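Poneck co-founder Sylvain Le Goff has passed, anyone else here from the early days?
Started 10/01/2022 - 658 views

tarnhelm
I only saw it because a friend forwarded me the note from the company blog. Sylvain Le Goff died last week after a long illness, and the family asked for quiet, so the post is short. It says he started Poneck with a friend in a rented apartment, ran search for most of its life and stepped back from the board when he got sick. Four paragraphs and a black and white portrait.

I used Poneck as my home page all through college. I don't think I ever thought of it as a business. It was just where you went when you wanted to find something, and it could handle word endings in a way the big American engines couldn't be bothered with back then. You typed a noun in whatever case it popped into your head and it found the page anyway. Felt like magic to me at nineteen!

I'm sad about it, more than I expected to be. Does anybody have stories?

12 comments

mossback_ed
Sorry to hear this. I met him once, at a meetup, and he spent the whole evening asking the students what they'd searched for that day and whether they'd found it. He wrote the answers on a napkin. I was doing phone support for a hosting company at the time and he seemed to think that was the most interesting job in the room.

The early index lived on machines he put together himself, and I remember him complaining that he'd spent more on fans than on disks.

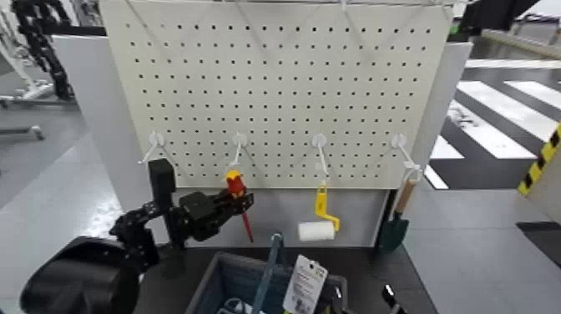
So was Le Goff the one who wrote the original ranking code?
Most of it, going by what he told us that night. The crawler was his partner's, and the word-endings part (the thing tarnhelm is talking about) was a dictionary project Le Goff had been carrying around since school. He rewrote the ranking twice before launch because he didn't like how it treated short queries.

quillon
I'll be the grump. I'm sorry for his family, truly, but I don't love how these threads go. Poneck stopped being a charming little search engine a long time ago. By the time they bought Elis it was a portal with weather, horoscopes, a taxi button and ads in the first four results. Somebody signed off on all that, and he was on the board when it happened.

tarnhelm
Fair, but he argued against the ads in public. There was an interview where he said the first screen belonged to the person searching. I can't find it now, the magazine's archive is gone.

quillon
Arguing against it and then cashing the dividend isn't the same as stopping it. I'd be happy to read the interview if it turns up.

bettafish
You two are both kind of right? I worked at Elis when we got bought. Before the deal we had a nice maps product and no money whatsoever. After the deal we had money and a lot of meetings. Le Goff came to our office on the second day, no suit people with him, and sat with the geocoding team until late going through addresses that came back wrong. He had his own list! Mostly villages with the same name. He'd send more of them by email for months afterward, always with the subject line "another one."

So yes, the portal stuff got ugly. I also never had another boss's boss who read bug reports for fun.

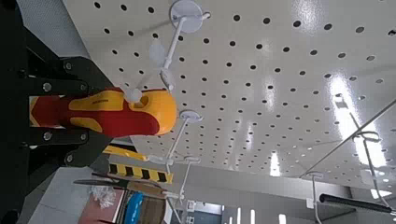
hollis_j: I remember those emails, I was on the receiving end after you left. We had a folder for them and it had 812 messages in it when the tracker was shut down. I'd say half got fixed. The village ones are still wrong, by the way, I checked this morning out of curiosity and it sent me to the wrong side of the country.

bettafish
Oh no. Which one?

hollis_j
All of them, pretty much. They swapped the address data for the Chidiac set when the contract came up and I don't think anyone carried the corrections over. I kept a copy of the folder for a while but it was on a work laptop and that went back when I did.

mossback_ed
That Chidiac switch was after he'd stepped back, right? I had the impression he only came in for the search reviews by then.

hollis_j
Yes, after. He came to one review in November of that year and didn't say much. People figured he was tired. I feel bad about that now, looking back, since we kept him there for three hours going over font sizes.

quillon
OK, I'll admit the email thing is a better story than I was ready for. My gripe is with the company. I still think the obituary pieces are going to skip the Elis layoffs entirely and I'd like somebody to mention them.

bettafish
I was one of the layoffs, so consider them mentioned :) It was handled badly. He wrote me a reference, two pages, by hand, and I got the Vorno job with it. I don't know what to do with those two facts side by side, I just have both of them.

tarnhelm
Thank you for that. I've been collecting links as I find them, will keep adding to this post while I can still edit it:

1. The company note. Short, worth reading to the end. Comments are closed on it but there's a condolence address at the bottom, and hollis_j says a person does read it.

2. A scan of the launch leaflet, put up by somebody who was handing them out at the train station. The slogan is terrible. The feature list is basically one feature - the word endings - explained five different ways.

3. Recording of a talk he gave to a university programming club. The sound is rough for the first ten minutes, then somebody moves the microphone. He takes questions for longer than he talks, and at one point gets into it with a guy in the back row about whether people want ten results or one. 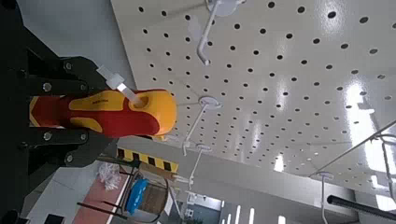
4. An archived copy of the first home page. Most of the links are dead but the search box still draws. I typed into it anyway.

mossback_ed
That guy in the back row was me! I said one. I've changed my mind since.

quillon
Ha. What changed it?

mossback_ed
Getting one, mainly. Half the time now I get a box with an answer in it and no idea who wrote it. I'd take the ten.

hollis_j
If anyone has the magazine interview on paper, send me a message. My sister has a decent scanner and I'd like to get it up somewhere before the end of the month.

3 shares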